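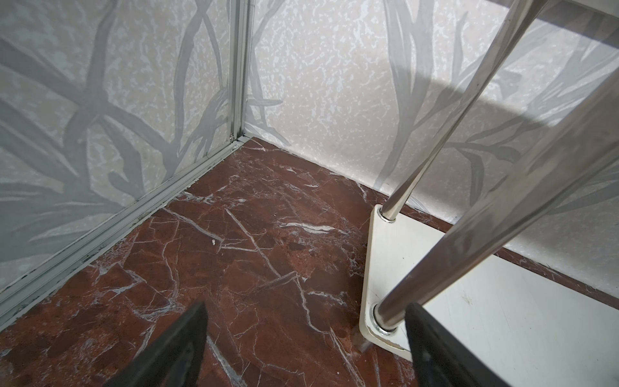 Anyone on the Ukel forum will tell you the fingers are too stubby for floor work, and one reply under my first post went further: save your money, get the Binia. Well. Had both on the arm for a fortnight now and I'm keeping the Cusoma.

Matt black, slightly rough fingers, taper to a decent point. Good for getting at crumbs on hard floors and in next to shelf legs. Wrist camera sees both tips, which the Binia's dosen't.

Bad bits: 578 quid. Cable too short. Manual hopeless. Lost grip on washers twice, fine after I turned the force up. 700 cycles so far, no play in the joints. They claim 3,000 before a service, will see.

Four stars. Posted 7/25/20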